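In defence of the boring cloth
2019-11-18

Quick one, because the bench needs wiping and I'm avoiding it.

I have 19 microfibre cloths. I know this because I emptied the drawer last night looking for a good one, which tells you something about the other 18. Blue-grey mostly. A couple of yellow ones, gone stiff. One from the servo that has never picked up a crumb in its life.

And still I reckon the plain cloth beats the lot. Sprays, wipes, the fancy mop with the refill heads. All of it.

We moved into the flat at Gernon in October. Old building, 1943 over the door, brick and white plaster and every ledge a dust shelf. I went straight out and spent up big at Wendt. Pridier bench spray. Tub of Wona wipes. Felt very organised. Three weeks later, tub empty, bin full, ledges the same colour as before.

The cloth costs next to nothing. Rinse it, wring it, go again. Scrunch it up and it gets into corners, fold it flat and you've got eight clean faces if you bother turning it. Most people don't bother. I don't, half the time. You just smear yesterday's Vegemite further along and call it done.

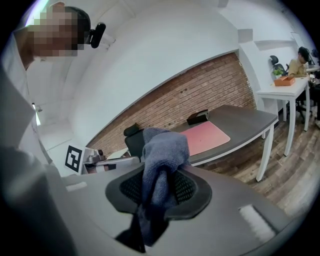

Stop folding them so nicely

My actual gripe is with the tidy-drawer crowd. Cloths filed upright, sorted by colour, a label for each room. Lovely. Who lives there? A cloth is meant to be crumpled. It should be hanging off the tap or bunched up on the desk, close enough to grab when the tea goes over. If you have to open a drawer, choose a shade and then put the stack back neat, you'll use your sleeve. I've done it. White shirt too.

Two in the kitchen, one at the desk, one in the bathroom. Rest in a bucket under the sink, any old how. That's the whole system.

Washing: warm, no fabric softener, dont put them in with the towels or they come out furry. Hang them on the line. I will not be taking questions on the dryer.

Yes, they shed. Tiny plastic bits down the drain and I don't love it. Cotton is the better answer for some jobs, old tea towels and cut up pyjamas, and I use those for floors. But on glass and on a dark desk top cotton leaves fluff and streaks everywhere, and then I'm back reaching for a spray, and so on to the next tub of wipes. So I keep the cloths till they fall apart and buy no more. Eighteen duds will see me through a fair few yaers.

Right. Bench.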